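Household Guidance Notes
Sheet 15: Sorting Tubs, Divided Bins and the Mixed Drawer

Issued to residents of Birhane House and the Fostitz Road flats. Revised June. Prepared by Huguette Moulin, Domestic Services.

Purpose of this sheet

Every household accumulates a quantity of small articles with no settled place. They gather on the worktop, on the stairs and in the drawer nearest the back door. This sheet sets out a method for dealing with them by means of a single divided bin. It replaces the earlier notes on baskets and on under-sink storage, which should be discarded.

The method is suited to kitchens, utility rooms and shared play areas. It is not intended for medicines, sharp blades or cleaning chemicals, all of which are covered in Sheet 12.

Choosing a bin

An open-topped bin with a divider across the middle is recommended. Lids encourage residents to put things away and forget them. A bin that stays open is seen every day and is therefore emptied more often.

The walls should be plain and smooth on the inside. Ribbed or woven sides hold crumbs and are tedious to wipe. A mid-grey or other neutral colour is preferable to white, on which every scuff shows, and to black, in which dark articles are easily missed.

The divider deserves some attention. A fixed divider is stronger. A removable one is easier to wash behind. Domestic Services keeps both kinds in the Pedetti Street store, and either may be borrowed on signature. Bins should be returned clean and dry.

Where to put it

Place the bin at waist height wherever possible, on a worktop or a sturdy table. Working from the floor leads to stooping, and articles at the back tend to be left until another day. Good light from above is helpful, particularly for small pieces lying close to the divider, where shadow collects.

Allow enough room beside the bin to lay out a tea towel. Articles coming out should go on the towel and should not be returned to the worktop.

Using the two compartments

The larger compartment receives everything unsorted. The smaller is kept clear until sorting begins and then takes only those articles which have been examined and are staying in the room. Anything belonging elsewhere goes on the towel and is carried away when the bin is finished.

It is a common error to use both compartments for unsorted goods as soon as the first looks full. Once this happens the bin has become a second drawer. If the larger compartment will take no more, it is time to sort it.

The order of work

1. Take out food first. Fruit and vegetables, real or otherwise, should be picked up and looked at. Toy vegetables are now very well made, and a real pepper or tomato left among them will soften and mark whatever lies underneath.

2. Take out fabric next. Gloves, cloths and pot holders lie over smaller articles and hide them. Shake each one over the towel, as building blocks and bottle tops are often caught in the folds.

3. Take out drinking vessels. Clear and tinted plastic cups roll on to their sides and scratch against harder things. Wash them before they go back to the cupboard, even if they look clean.

4. Take out long-handled articles, such as dustpans, brushes and spatulas. Lift them by the handle and keep the pan or head level until it is over the towel.

5. Finish with flat and small pieces. Lids, coasters, tiles and single blocks will by now be lying in the open on the floor of the bin.

Residents who have followed this order report that it is quicker than working from one corner to the other. The bulky articles are gone early, and the hand no longer has to feel about beneath them.
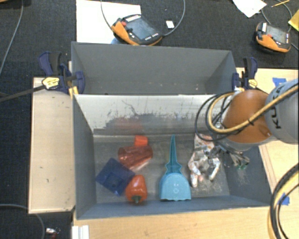 Particular care should be taken with articles that serve two rooms. A dustpan is the usual case. If it has been used on a kitchen floor it should not travel back to the play area, and one marked with a face or other cheerful device will certainly be taken there by younger children. The simplest remedy is to own two in different colours and to tell the household which is which.

The same applies to gloves. Patterned fabric gloves are bought for the garden, used once for a hot tray and then returned to no place in particular. Thin fabric gloves give poor protection from heat. Keep them with the garden tools and hang a proper oven glove beside the cooker.

Play food should be kept apart from the kitchen proper. A separate tub with its own cloth is sufficient.

Cleaning the bin

Empty both compartments fully before cleaning. Brush out loose flecks and crumbs, paying attention to the line where the wall meets the floor, then wipe with warm water and a little washing-up liquid. Flokex cloths are available from the store for this purpose and may be washed with ordinary towels.

Metal dividers scratch readily. Do not use wire wool or scouring powder, as these will make dull patches wider. A soft cloth drawn in one direction is enough. Dark scratches and worn areas on a divider are of no consequence provided that the surface is sound, but run a gloved finger along the top edge and report any roughness. Borrowed bins with a rough edge will be exchanged.

Scuffs on the floor of a plastic bin may be eased with a paste of bicarbonate of soda and water, left for 15 minutes and rinsed. Deeper marks will remain. A folded tea towel laid in the base will slow further wear, though it must come out with the fabrics at the second step.

How often

For a household with children, sorting once a week is advised. Other households will find that once a fortnight is sufficient. The work should not be put off until visitors are expected - articles sorted in haste are generally pushed into the nearest cupboard.

In the shared utility rooms at Birhane House, the bins are sorted by the duty resident before 12 noon. Unclaimed articles are held on the shelf behind the door until the end of the month and are then offered to other residents. Articles of value should be handed in at the office.

Borrowing and returns

The store lends divided bins, washing-up tubs and drying racks without charge. Please give your flat number and the date by which you expect to return the item. Bins are not to be used for soaking laundry, mixing plaster or bathing animals.

Related sheets

Sheet 12: Medicines, Blades and Cleaning Chemicals
Sheet 14: Cupboards Under the Sink
Sheet 16: Care of Brushes, Mops and Dustpans

Paper copies of all sheets may be collected from the Pedetti Street store during opening hours. Suggestions for the next revision should be addressed in writing to Huguette Moulin, Domestic Services.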